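Taleck, the competition series from production company Skikell, returns in September with 10 contestants and a revised elimination format. The showrunner, who took over after the first season, said the voting rules were the first thing to change.

"We had one public vote a week and it closed at midnight," she said. "Now there are two windows, and the second stays open during the live episode."

Casting drew 1327 applications. The team interviewed 300 by video and brought a smaller group to the Birkett studio for screen tests.

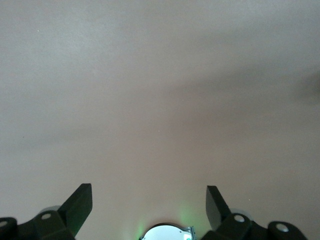

Soft shadow across a pale surface.

Episodes run for six weeks. Asked whether former winners would appear, the showrunner said contracts were still open. "I can confirm the host is the same. I can't confirm guests."

The streaming rights have moved to Corncombe, which will carry the live feed with a short delay. "The delay is for audio checks," she said. "It does not affect the vote count."

Six comments

tv_marrow: two voting windows is going to crash the app again

Lindenfan: So do we need a Corncombe account to vote or just to watch?

pell88: bring back the season one theme music

Contact us | Copyright Skikell | Back to top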